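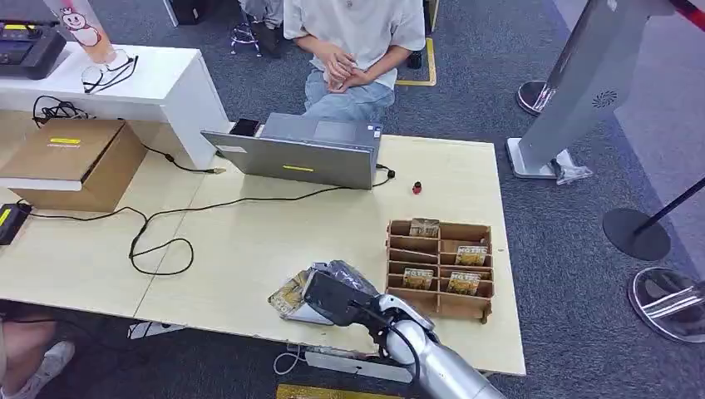 Should you decant individually wrapped snacks into something, or just leave them in the bag they came in?

Decant them. A big bag on a work table gets crushed, rolls over, and ends up with one sad broken thing at the bottom that everybody pretends not to see.

OK, so this is the snack tray post. I've been promising Naomi I would write it since March, when she came by, saw the whole setup and asked me to "just send her the details." Naomi, these are the details. There are a lot of them. Sorry!

Some background if you're new here: I share a table on weekdays with a rotating bunch of people, and the table does everything. It's where the laptop lives, it's where the mail gets opened, and from three in the afternoon on it's where we all stand eating things out of little wrappers. For the longest time the snacks lived in the Pevlow bag (Pevlow being the grocery on the corner, with the rude parrot sign and the very good rice crackers). You'd stick your whole arm in, rustle for ages during somebody's phone call, and come out with the flavor you didn't want.

Then I ordered some glass spice jars from a place called Skeleo, and they came packed in one of those cardboard boxes with the grid of thin dividers inside. The jars were fine, by the way. A bit small. But the divider box! I had it flattened and halfway into the recycling before it hit me that each of those cells was pretty much the size of a cracker packet standing on end. I unflattened it. One corner has never forgiven me and is held with glue.

So what makes a good snack tray, in my opinion, after months of using one:

Low walls. You want the top of the packet sticking up where you can pinch it. I tried a wine carton first because Gifty had one going spare, and the packets just vanished down into it like coins in a couch. Cut it down if you have to. I used kitchen scissors on mine and it looks like it, but a bread knife works better on thick cardboard if you go slowly.

Cells that are a little too big. Snug looks nicer when you first fill it, and then you can't get anything out without lifting the divider along with it. A bit of wiggle is good.

One packet per cell to start with. I know, it seems wasteful. When it's busy I do double up, and the flat things can go in as a little stack, but the first time you fill a tray, go one to a cell and spread them out. People take the one they want without pawing at the rest.

And please don't label the cells. I labeled the cells. I had a whole key, with initials, and it lasted until the first restock, when I put sesame in the seaweed row and got a strongly worded sticky note.
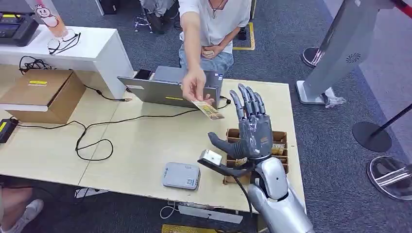
One in each hand, and the divided tray on the table behind.

The thing I didn't expect was how much more fun it would be to hand things out. With the bag it was every person for themselves. With a tray people pick for each other – Gifty Gyamfi always gives away the good ones and keeps the plain ones, and she says she likes the plain ones, and I have decided to believe her. We've also started putting other small flat stuff in there. Loyalty cards from the sandwich place, tea bags, the paper sachets of sugar that breed in my coat pockets. If it stands up in a cell, it's allowed.

Money talk, briefly, because someone in the comments last time wanted to know. The tray was free. The snacks are a shared thing, five dollars each in the envelope whenever the envelope looks thin, and last month we got through 157 packets, which I only know because Pevlow prints the total on the loyalty receipt and I was a little shaken by it. Buying the big mixed bag and sorting it yourself is a lot cheaper than the ready-made variety box. That box is lovely to look at and you're mostly paying for the lid.

Now, restocking. I do this first thing, before the laptop comes out if I can manage it, and I almost never can manage it. The order I've settled on is empty the tray completely, tip it over the sink, give it a good slap on the bottom (crumbs get in even when everything is sealed, I have no idea how), and then fill from the back row forward. Older packets go in front. If a cell is empty by lunch, leave it empty! I used to top up all day long and then I was just a person who tends crackers.
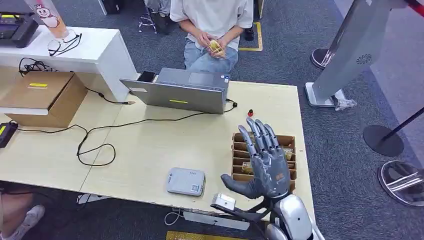

Where you keep the tray matters more than what you keep in it, and I'm still working on this part. My rule used to be "wherever there's room," and on our table that's a moving target. The best spot so far has been off to the side of the laptop, with the narrow slots running side to side. The long black cable goes wandering over the tabletop on the other side, in a big lazy loop in front of the laptop, and I would like the crackers kept well clear of that, thanks. Ideally the cable would be clipped down. I own cable clips. They are in a drawer, in their packaging, being saved for a special occasion.

I did try the white cabinet for a while, up on top, thinking it would free up the table. Nope. It's already where glasses and cups get parked, and a tray of snacks next to somebody's tall drink is asking for trouble when the tray is made of cardboard. A damp divider goes wavy and stays wavy. If yours does get wet, take the dividers out right away and press them under some heavy books overnight. Mine spent a night under a Fedberg furniture catalog and a dictionary and came out nearly straight.

Gifty wants to upgrade to a wooden one. She's found a tray at Fedberg with removable slats that costs $47, and she's sent me the link twice now – three times if you count the one with no message, only the link. It is pretty. I keep thinking about the glue corner, though, and all the scissoring, and I'm not ready.

Naomi, if you want a divider box, I've got a second one from Skeleo folded up behind the door (I had to reorder jars, I told you they were small). It has more cells than ours and the walls need cutting down by a good inch. Come get it any afternoon, and bring some of those ginger ones.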